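About Akau Service Robotics

Akau builds and repairs two-arm robots for drink counters and small kitchens. We have 15 people, a shop in Sellwood and a parts room in Kisley.

Most of our current rules go back to one July. A gripper on an early unit lost its force reading, kept closing and broke a glass over a counter. No one was hurt, but the stop took too long, and we pulled all 24 units from service.
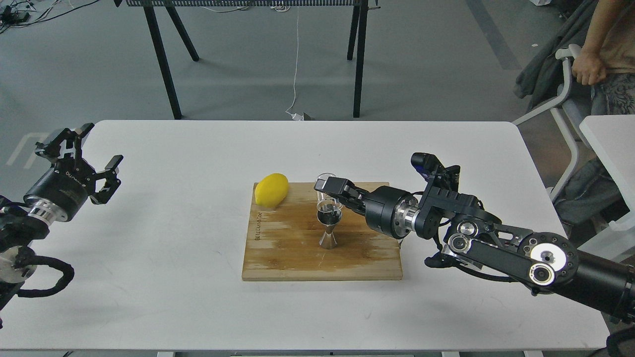
Pour test with a glass and jigger, one arm pouring and the other held open.

Every gripper now has a second force limit that does not depend on the sensor — if the two disagree, both arms stop. Each repaired unit runs 58 pours before it goes back to a customer.

We publish our fault reports, including the ones that make us look bad. To report a problem, call the Sellwood shop and leave the unit switched off.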